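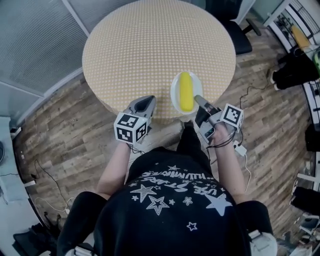

Ignacio Tapia
Membre, atelier de manipulation Saithong

Pinces portatives à deux mains : laquelle garder pour les objets allongés et lisses ?

Bonjour à tous,

Je compare en ce moment deux jeux de mors pour des pinces tenues à la main, avec cubes de marqueurs pour la localisation. Une pince par main, l'opérateur au bord d'une table ronde, et l'objet du jour est une espèce d'épi de maïs jaune posé en long dans une assiette ovale blanche. La tâche est simple sur le papier : la pince gauche stabilise l'assiette, la droite prend l'épi, le sort de l'assiette et le pose sur la nappe. Ensuite on remet tout en place et on recommence.

Les deux jeux que j'ai sous la main :

Jundar, mors rigides avec un patin rapporté. Course correcte, la gâchette est un peu dure, les doigts sont assez épais au bout.

Cliltus, doigts souples qui se déforment autour de l'objet. Plus légers, gâchette agréable, mais le bout fléchit dès qu'on appuie contre quelque chose.

J'ai fait 300 prises en tout, réparties à égalité entre les deux, avec le même opérateur. Je n'ai pas encore tout dépouillé, mais l'impression générale est la suivante. Avec les Jundar, quand la prise est bonne, elle est très bonne, l'épi ne bouge plus. Le problème est l'approche : le rebord de l'assiette gêne le doigt du bas, on tape dedans, l'assiette tourne et il faut la rattraper de la main gauche. Avec les Cliltus, on passe le rebord sans difficulté, par contre l'épi pivote entre les doigts au moment de lever, surtout si on l'a pris près d'une extrémité.

Deuxième souci, peut-être lié : je perds le suivi du cube droit sur certaines séquences. Le gauche tient bien. Je pensais à un problème d'éclairage mais j'ai fermé les stores et ça n'a rien changé de net. La nappe est orange clair à petits points blancs, je me demande si le motif peut perturber la détection.

Mes questions :
Est-ce que quelqu'un a utilisé l'un ou l'autre sur des objets allongés, et avec quel résultat ?
Vaut-il mieux prendre l'épi au milieu en travers, ou par le bout dans l'axe ?
Pour le suivi, est-ce qu'il faut changer la nappe, le cube ou le logiciel ? Je suis sous Narkus, réglages d'origine.

Merci d'avance.

Oleksandra Yatsenko
Membre régulier

Bonjour Ignacio,

J'ai eu les deux modèles pendant l'hiver, je te donne ce que j'en ai retenu. Je n'ai pas travaillé sur du maïs mais sur des aubergines et des tubes en mousse, donc à transposer.

Sur la prise. Je prendrais en travers, au milieu, et je ne chercherais pas plus loin. Par le bout dans l'axe, tout le poids se retrouve en porte-à-faux et aucun des deux jeux ne tient ça proprement. Avec les Cliltus c'est pire, le doigt souple fait charnière. Si ton épi est orienté vers l'opérateur, le poignet droit doit tourner pour se mettre en travers, et c'est là que les gens trichent : ils gardent le poignet droit parce que c'est plus confortable et ils attrapent l'extrémité la plus proche. Regarde tes séquences où ça pivote, je parie que c'est la majorité. Tu peux tourner l'assiette d'un quart de tour pour vérifier. Si les pivotements disparaissent, le jeu de doigts n'y est pour rien.

Sur le rebord. Les Jundar sont livrés avec des patins épais montés au ras du bout. Chez moi je les ai reculés de 4 mm en reperçant la platine, ce qui dégage le métal à la pointe et permet de passer sous l'objet. Il faut ensuite refaire la calibration d'ouverture, sinon la valeur de fermeture enregistrée est fausse. Vérifie aussi que les vis ne dépassent pas côté intérieur, j'ai rayé deux assiettes avant de m'en rendre compte.

Sur le choix. Pour des objets fermes posés à plat, je garderais les Jundar modifiés. Pour des objets variés avec de la vaisselle autour, les Cliltus, en acceptant une prise un peu moins stable. Mélanger les deux (rigide à gauche pour tenir l'assiette, souple à droite) est possible, je l'ai fait une semaine. Ça marche, mais il faut deux profils de calibration et quelqu'un finit toujours par lancer le mauvais.

Sur le suivi. Je ne toucherais pas à la nappe en premier. Des petits points blancs n'ont pas les coins d'un carré de marqueur, le détecteur les rejette normalement tout seul. Regarde plutôt l'orientation du cube par rapport à la caméra de tête. Si le poignet roule vers l'extérieur, une seule face reste bien visible et l'estimation de pose saute d'une solution à l'autre. Ce n'est pas une perte au sens strict, c'est une ambiguïté, et dans les journaux Narkus les deux cas ont le même code. Trace l'angle du cube image par image : si tu vois des bascules brutales qui reviennent ensuite à la bonne valeur, tu as ta réponse.

Dans ce cas, déplace le support du cube pour que deux faces au moins soient franchement tournées vers la caméra pendant la prise. J'ai incliné le mien de quelques degrés avec une cale imprimée et je n'y ai plus touché.

Dernier point, les fils. Si le faisceau de la pince droite part sur le côté avec une boucle, il tire quand on lève le bras. Ça fait tourner la pince dans la main sans que l'opérateur s'en aperçoive, et il compense. Je fixe le câble à l'avant-bras avec deux bandes velcro, en laissant du mou au poignet, et je pose l'adaptateur sur la table ou sur un tabouret. Au sol il finit par être tiré ou écrasé.

Dean Mottram
Nouveau membre

Moi j'ai pris les Cliltus en mars et j'en suis content. Un peu de ruban antidérapant sur les doigts et ça tient. Pour la nappe j'aurais mis une unie, c'est plus simple. Pas d'avis sur Narkus, j'utilise autre chose.

Kanyarat Thepsuriya
Modératrice, rubrique Préhension

Je complète la réponse d'Oleksandra, avec laquelle je suis d'accord sauf sur un point.

Le ruban antidérapant proposé par Dean fonctionne, mais il faut le noter dans la fiche d'essai et le changer à intervalle fixe. Il s'encrasse vite et le frottement baisse sans que ça se voie. Si tu compares un jeu avec ruban neuf et un jeu avec patins d'origine usés, tu compares des revêtements et tu n'apprends rien sur les doigts.

Le point de désaccord concerne la rotation de l'assiette. Oui pour un test, non pour le reste de la série. Si toutes les prises se font avec l'épi en travers, les données ne contiendront que ce cas et le contrôleur appris derrière sera perdu dès que l'objet sera dans l'axe. Je ferais plutôt 5 orientations, tirées au sort avant chaque prise, avec l'orientation saisie dans le journal. Tu auras des échecs, garde-les à part mais garde-les.

Pour la comparaison elle-même, quelques remarques de méthode :

Un seul opérateur, c'est peu. Il a forcément appris la tâche sur le premier jeu de doigts avant de passer au second. Si tu as fait toutes les Jundar d'abord puis toutes les Cliltus, l'écart en faveur des secondes ne vaut pas grand-chose. Il faut alterner par petits blocs, ou prendre une deuxième personne qui commence par l'autre jeu.

Sépare les échecs d'approche (contact avec le rebord, assiette qui tourne) et les échecs de tenue (pivotement, glissement). D'après ton message les deux pinces échouent pour des raisons différentes, et un taux de réussite global va masquer ça.

Note la position de prise sur l'épi, même grossièrement : extrémité proche, milieu, extrémité éloignée. C'est ce qui te manque pour trancher entre l'explication « doigt trop souple » et l'explication « prise trop au bout ».

Pour la caméra, vérifie le temps de pose avant de déplacer le cube. En automatique, store fermé, l'exposition s'allonge et les marqueurs bavent pendant les mouvements rapides. La main gauche ne fait que tenir, donc son cube est presque immobile et passe très bien. La droite bouge, elle décroche. Ça colle avec ce que tu décris, autant que l'explication par l'ambiguïté. Rouvre les stores ou ajoute une lampe, passe en exposition fixe, refais une courte série, et seulement ensuite regarde les angles. Dans Narkus c'est dans l'onglet du capteur, il faut décocher l'automatique puis redémarrer l'acquisition, sinon la valeur n'est pas prise en compte.

Ignacio Tapia
Auteur de la discussion

Merci à tous les trois.

J'ai passé la matinée de mardi dessus. L'exposition était bien en automatique. En fixe et stores ouverts, les pertes sur le cube droit ont diminué de moitié à peu près. Pour ce qui reste, j'ai tracé les angles et on voit les bascules décrites par Oleksandra, donc il y avait les deux problèmes. Je vais imprimer une cale.

Pour l'ordre des essais, Kanyarat a raison, j'avais fait toutes les Jundar en premier. Je recommence en alternant, avec Pornthip Sitthichai comme deuxième opératrice. Les patins seront reculés sur une seule paire pour commencer, je garde l'autre d'origine.

Oleksandra, tu as gardé la cote de perçage pour la platine ? La mienne a deux trous oblongs et je ne suis pas sûr que ce soit la même version.

Oleksandra Yatsenko
Membre régulier

Trous oblongs, c'est la version récente. Pas besoin de repercer, tu desserres et tu fais coulisser le patin jusqu'à la butée. Un peu de frein-filet faible, et recalibre l'ouverture après.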